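Treltwood Table Clearing Set

README, last changed November 10, 2025

Treltwood is the dish-stacking project of the Gillen robotics club. The club is open to students in any year, and most members had not worked with an arm before they joined. This folder holds the recordings the club made for its spring entry, along with the notes needed to read them. Dwynwen Kemeys maintains it.

Contents

The set has 1,179 episodes. Each episode is one attempt at one instruction, recorded from the moment the operator takes control until the arm is back at its rest pose. Failed attempts are kept and marked as failed in the index. Attempts stopped by the operator are marked as stopped and should not be counted as failures.

episodes/ one folder per attempt, numbered in the order recorded
index.csv episode number, instruction, operator code, outcome
calib/ camera calibration, one file per session
notes/ session logs, typed up from the paper ones

Task

The arm works over a tabletop with bowls, plates and other tableware, some of it on a tray. Instructions are short and name the item and the place, such as "put the bowl on the plate" or "move the plate to the tray." The wording was written by club members and was not cleaned up afterward, so the same item can go by two or three names. Colors are the safest way to match them.

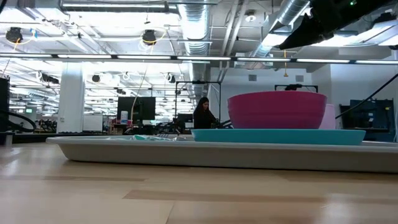 Magenta bowl on the turquoise plate, with the gripper above it.

Items were moved by hand between attempts. Operators were asked to change the starting layout each time, but the early sessions show less variety than the later ones. If you need an even spread, leave out the episodes numbered below 1,000.

Known problems

The February sessions were recorded with an old calibration file. The corrected file is in calib/ and has the suffix _b. Use that one.

Gripper width is logged as the commanded value. It does not tell you whether anything was held.

Shiny and clear items give poor depth readings. We did not fill in the missing values.

Two operators shared a code for part of the first term. Their episodes can't be separated, so don't use the code to split by person.

Splits

The club trains on everything except the episodes listed in notes/heldout.txt. Please keep those out of training if you want to compare results with ours. The baseline we report was trained for 2,000 steps using the settings in the Posine repository.

Use

Free for class and club work. Teams entering the Barrientos round may train on it but have to say so on the entry form. For anything else, write to Dwynwen first. Corrections to the index are welcome; send the episode number and the line as you think it should read.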